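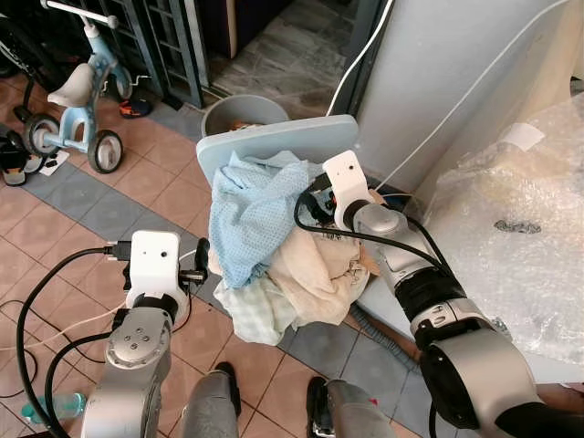
About Nomness

4 min read

Hi, and welcome in! I'm the person behind Nomness, and if you've ever emailed us about a musty towel, then you and I have already met. We're a tiny household linen and tidying company in Molomitz. We sell towels and cleaning cloths, we help people sort out their utility rooms and back halls, and we'll talk about folding for as long as you let us (my family has stopped letting me).

I started this in June, years ago now, with 36 terry towels from a shop that was closing down and a spare room I'd promised to turn into an office. It never became an office. I washed every one of those towels, folded them, hated how they looked, folded them again, and sold the lot in a weekend. The next batch was 236 towels and I had nowhere to put them, so they lived on the stairs.

What we do all day

Mostly we handle cloth. Towels, light mesh cloths, checked kitchen cloths, the odd brown thing that used to be part of a set. We sort by texture first and color second, which people find strange until they try it. Terry goes with terry. Thin cloths get their own pile or they vanish inside a bath towel and you don't see them again until Christmas.

We also do home visits, up to 46 a month when it's busy. I love these! You learn so much from the corner where a house keeps its shoes, its buckets and the kid's tricycle. We don't make you throw anything out. We find a flat spot, put all the cloth there in one big heap, and work down from the top. Half of the job is having the heap in one place.

And then there's packing. When people move, or store things for a season, we wrap the bulky stuff in bubble wrap and use the household's own cloths as extra padding over the top. Hangers stay up on the rail until last, bottles go upright in a box of their own if I get to them in time, and I will always ask you to save your cardboard boxes. Always. I have almost 500 of them flattened in the shed at Tavares Lane and I'm not sorry.

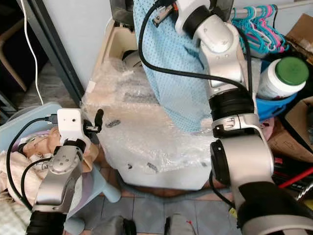
Where our cloth comes from

We buy from two places. The terry is woven for us by Jolier, a small mill that answers the phone on the first ring, and the mesh and checked cloths come in mixed bales that we sort ourselves. We stick to soft colors: light blue, cream, a mint so pale that customers write in to ask if it's white. (It's mint. Put it next to something white and you'll see.)

Every bale gets tipped out and gone through by hand before it goes on a shelf. If a hem looks crooked we keep it for our own cleaning, so our own cleaning cloths are a pretty sad bunch. 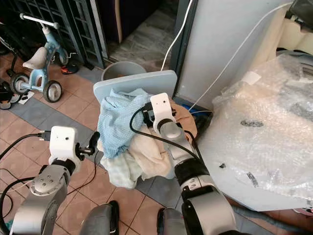 Blue terry, cream, pale mint check and a bit of brown, heaped on the board.

Come and see us

The Molomitz shop is open most mornings, and the kettle is usually on. Bring a cloth you can't get soft again and I'll have a look at it. Home visits are booked through the shop, and there's a bit of a wait in spring.

3 comments

Sorting by texture changed my linen closet. My husband still puts the dishcloths in with the bath towels, but I'm working on him.

Do you sell the mint ones singly? I only need two for the kitchen.

You wrapped my mother's things when she moved last year and not one piece was chipped. Thank you again, and yes, I kept the boxes.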